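Moving to the outskirts of Trardale, which side of the canal?
Asked 13 March 2020 in Neighborhoods and Settling In

My lease is up in August and I've been priced out of the center, like everyone else with a pulse. I'm looking at Wiriya and Notow, both out past the ring road.

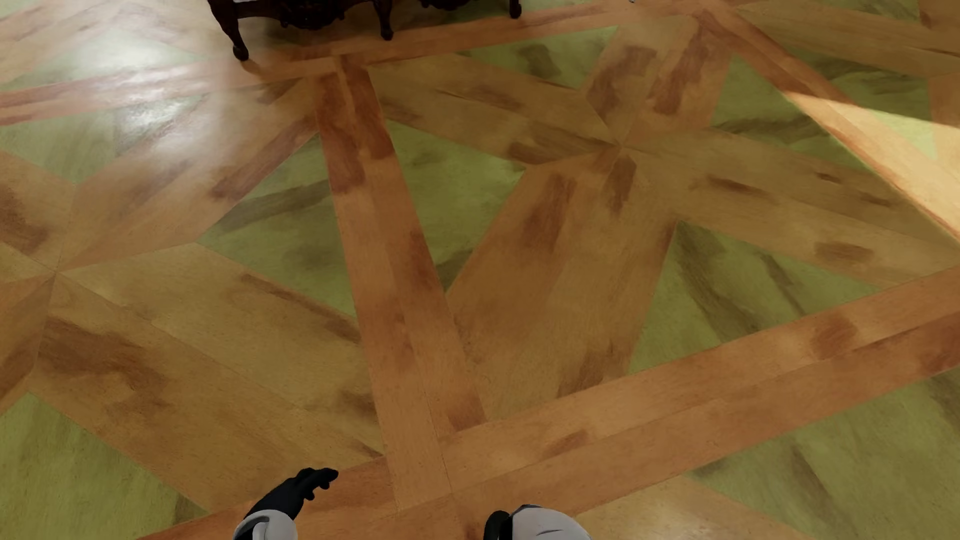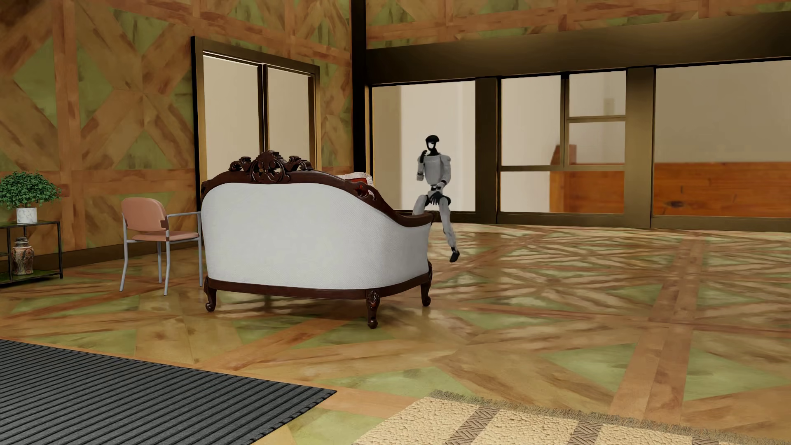 Wood pattern on the floor, and in the second one on the walls too.

What I can't work out is who lives where. The agent says Notow is "mixed and up-and-coming," which in my experience means there is one café. My coworker says Wiriya is all old market families who have been there forever and will know what I had for dinner. The map shows the two of them touching. Is there a real difference, or is this a canal thing? I don't drive, and I need to be downtown by 8 most mornings.

3 answers

Answer 1 (marked helpful by 30 people)
It's a canal thing. Wiriya was orchard land until the families from the river villages bought it up in strips, which is why no street there goes straight for more than a block. A lot of them have since sold to people from the hill towns, and the old families now complain about newcomers while cashing the rent checks. Notow was laid out later, all at once, on a grid, by somebody who owned a ruler and hated trees. You get teachers, bus drivers, students four to a flat, and a good number of people who came up from the coast for the cement works and stayed after it shut.

For your commute, take Notow. The 76 starts there, so you get a seat. By the time it reaches Wiriya it's standing room and elbows. Wiriya has the better bakery and the worse drains. Ask any landlord on the lower lanes about the drains and watch how quickly he shows you the balcony.

Answer 2
notow is fine. dont let them charge you 1,000 deposit for the gate key, its a scam, mine was 30

Answer 3
Disagree with the first answer about the trees, there are trees in Notow, they're by the Orix warehouse. Also the 76 doesn't start in Notow anymore, it starts at the depot and goes through empty, so you still get a seat but I wanted it to be correct. I've lived in Wiriya 8 years and my neighbors have never once asked what I had for dinner. They tell me what I should have had.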